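4. Mise en place et rangement du meuble-bureau Wever

La présente section s'adresse aux personnes chargées de l'aménagement des postes de travail du site de Stevbridge. Elle concerne le meuble-bureau Wever blanc, composé d'une partie haute à casiers ouverts, d'un plateau, d'une niche et de tiroirs. Le montage de la structure est traité à la section 3.

4.1 Avant l'installation

Vérifier que le sol est plan et que le mur d'appui ne présente ni saillie ni trace d'humidité. Le meuble pèse 125 kg une fois assemblé ; son déplacement exige la présence de 2 personnes au minimum.

ATTENTION - Ne jamais soulever le meuble par les casiers ni par les façades des tiroirs.

4.2 Positionnement contre un mur de briques

1. Retirer les tiroirs et les déposer à plat sur une couverture.
2. Amener le meuble devant le mur, panneau latéral arrondi tourné vers le passage.
3. Laisser un intervalle de 8 mm entre l'arrière du meuble et la brique.
4. Régler les pieds jusqu'à ce que le plateau soit de niveau dans les deux sens.
5. Fixer les équerres fournies. Percer dans la brique pleine, jamais dans le joint.
6. Remettre les tiroirs en place et contrôler leur course complète.

Note - La niche est dépourvue de fond. Le mur y reste apparent et doit être brossé avant la pose.

ATTENTION - Lorsque le mortier est friable, suspendre la fixation et demander l'avis du service technique Eltix. Un meuble non fixé ne doit pas être chargé.

4.3 Rangement des casiers et du plateau

1. Essuyer les tablettes avec un chiffon doux à peine humide, puis sécher.
2. Placer les objets les plus lourds dans les tiroirs du bas.
3. Réserver les casiers découpés en arc aux documents et aux petites boîtes. Aucun objet ne doit dépasser du bord avant.
4. Sur le plateau, conserver uniquement le matériel d'usage courant. Les boîtes hautes se placent debout ; les feuilles volantes restent à plat.
5. Dégager le pied du meuble afin de permettre l'ouverture des tiroirs.

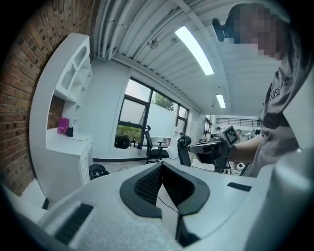 Figure 4.1 - Meuble blanc devant le mur de briques, boîte magenta et feuille blanche sur le plateau.

4.4 Entretien

Dépoussiérer les casiers en commençant par le haut. Les produits abrasifs et les solvants sont proscrits - ils ternissent définitivement le revêtement. Les taches d'encre se traitent avec le nettoyant Isah, appliqué sur le chiffon et jamais directement sur la surface.

Le serrage des équerres est contrôlé chaque année, au mois de novembre, et consigné dans le registre du site. Toute pièce de remplacement est à commander sous la référence 2183, en précisant le côté du panneau arrondi.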